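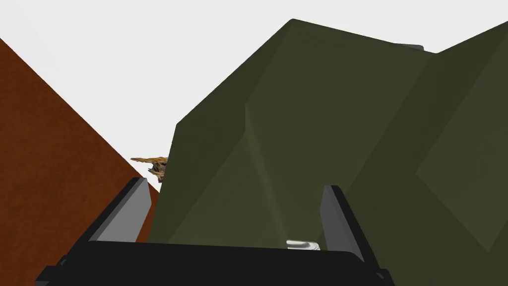
Plernik Basal Thermometer, Second Version

Manufacturer: Lerton
Sensor element: Drilgate contact probe
Page last revised: February 2020

Overview

The Plernik is an oral thermometer for charting basal body temperature. It reads to two decimal places and is intended for daily use on waking, before getting up, eating or drinking. Readings are stored on the unit and can be copied to a paper chart or sent to the Lerton charting app over a short-range wireless link. The app is optional. All measurement functions work without a phone or an account.

Basal temperature usually rises by a small amount after ovulation and stays higher until the next period. The rise can be seen only over a series of readings taken under similar conditions. A single reading has little meaning, and the Plernik does not interpret one. It doesn't predict ovulation in advance, it is not a contraceptive, and it is not a pregnancy test.

Specifications

Measurement site: under the tongue
Display: backlit, adjustable between dim and off
Internal memory: 100 readings, oldest overwritten first
Tip: flexible, rinsable
Power: one replaceable coin cell
Automatic shutoff: 5 minutes after last reading
Warranty: two years from date of purchase

Taking a reading

1. Press the button once. The unit runs a display check and then shows the last stored value.
2. Place the tip under the tongue, toward the back and to one side, and close the mouth.
3. Hold still until the unit gives a long tone. Short tones before that point mean only that the temperature is still settling.
4. Remove and read the display. The value is stored automatically.

Breathing through the mouth during step 3 will lower the result. A reading that ends before the long tone is discarded and does not take up a memory slot.

Most charting methods ask for several hours of unbroken sleep before the reading. Mark any day with a fever, a late night, alcohol or a change of time zone. The unit has no way of knowing about these, but the app has a flag for disturbed readings and leaves flagged days out of the trend line - the values themselves are kept and can be restored.

What changed from the first version

The tip is now the Drilgate probe, which settles faster than the earlier steel cap. The backlight can be turned off. The tone can be set to low but not to silent. The battery door takes a small screw in place of the friction catch, and the screwdriver is in the box. Readings stored on a first-version unit cannot be moved to the new one directly. Export them through the app first.

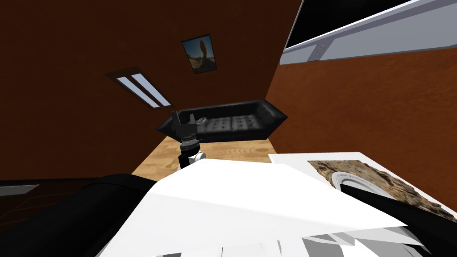 One buyer's review reports that two readings taken back to back did not match, and asks which should go on the chart. Use the first. The mouth cools slightly each time it is opened, and the second value also reflects a tip that is already warm. Small differences between repeat readings are normal and do not indicate a fault.

Cleaning and storage

Rinse the tip in cool water after each use and wipe it with a soft cloth. Rubbing alcohol may be used on the tip but not on the display window. Do not boil the unit or put it in a dishwasher. Store it in the supplied sleeve, away from direct sun and heaters.

In the box

Thermometer with sleeve
Coin cell, installed
Screwdriver
Printed chart pad, 20 sheets
Instruction leaflet

Ordering

The Plernik is sold singly and in clinic packs of 8. Clinic packs come without the chart pad. Spare sleeves and tip covers are listed under Accessories. Units distributed by Sárközi carry the same warranty, but returns on those go through Sárközi - keep the packing slip, as the order number is required.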